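Zuklow moves the photo button again, users find it anyway

April 5, 2009

Zuklow, the photo-sharing site that once moved its logout link three times in one month, has moved something else. As of this week the upload button, which used to sit in a quiet gray box at the bottom of every profile page, is now at the top, is bright orange, and says "Add a picture" where it formerly said "Submit media."

The company says members are posting 90 percent more pictures than they did in December. It credits the wording. It would also like some credit for the orange, which was the subject of a long post on the Zuklow blog and a considerably longer set of comments under it.

The old label dated from the site's launch, when Zuklow was expecting people to send in video, audio and what its first press release called "rich personal artifacts." What people sent in was pictures of their cats and their lunch. The button went on asking for media for years, and the cats kept coming. 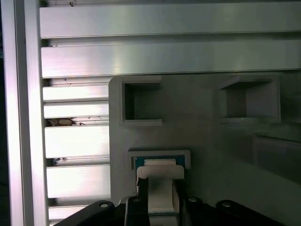

What changed

There are two changes besides the color and the words. The upload form used to run to five screens, one of which asked members to pick a category from a list that included "Nature (other)" and "Other (nature)." It now takes up a single page, and the categories are gone. Members who had filed their whole collection under Nature (other) have been told that their pictures are safe and that the distinction will be missed.

The second change is that a picture appears on a member's page as soon as it has been sent. Under the old system it went into a holding area with a small hourglass beside it, and many people, seeing the hourglass, sent the picture again. Zuklow admits that a fair share of its storage bill went to this. It has not said whether the 90 percent figure allows for people no longer posting everything twice, and a question on that point had not been answered by the time this item went up.

The redesign was done by Fallahi, a small studio in Grellencombe better known for its work on Cluredden, the recipe site where you can't find the oven temperature. Fallahi tested the new button on Zuklow members over two weekends. It tried green, a darker green, and a version with a little camera drawn on it that testers took for a suitcase.
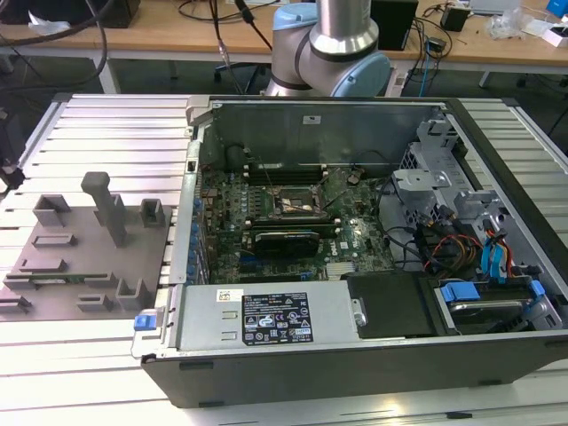
Orange won by a wide margin, though the studio's own write-up concedes that the orange version was also the biggest. A follow-up test with all the buttons the same size is planned, and will presumably be run once everyone has gotten used to the big one.

Not every member is pleased. A group calling itself Bring Back the Box has been posting screenshots of the old gray button to its profile pages, which it can now do with a good deal less trouble. Zuklow has counted these among the new pictures.

Cluredden, for its part, says it is looking at a similar change and may rename its "Contribute culinary content" link by the end of the year. The oven temperature is said to be under review.

The new upload page is live for all Zuklow members. Anyone who prefers the old one can still reach it through the settings menu, under Other.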